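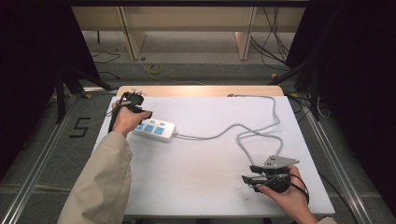 How should I store a power strip when I'm not using it?

Coil the cord in big, easy loops, tie it once in the middle, and lay it flat in a drawer or on a shelf. I used to wrap mine around the strip as tight as I could get it (so neat!) and the cord got a permanent kink right by the plug end. Big loops. Your cords will forgive you.

What do you use to tie the loops?

Hook-and-loop straps, the kind that come on a roll. I cut mine to nearly 14 inches, and that goes around a heavy cord with plenty left over. Twist ties are fine for phone chargers. I don't like rubber bands because they get old and gummy and then you're picking bits of them off the cord.

My cord won't lie flat. Is it ruined?

Probably not, it just remembers being wound up! Unplug it, stretch it out across a table or the floor and leave it overnight. If you find a crack or a spot where you can see wire, throw the whole strip out. Please don't tape it.

Can I plug one strip into another?

No, and I say this as someone who did it for 2 years in my first apartment. One strip, straight into the wall. If it won't reach, get one with a longer cord.

What about heaters?

Wall outlet only. Same for my toaster oven, which I miss having on the desk.

How many strips do you own?

I went through the closet in March and found 23, which is embarrassing, so I gave most of them to my neighbor Tharushi Uddin for her craft classes. I kept four.

Do you label them?

I do! A bit of masking tape near the plug with the room written on it. The Kirkano labels I tried first looked nicer but they slid right off.

Do you sell the straps?

Not anymore, sorry. I get mine at Rathnayake, back by the paint.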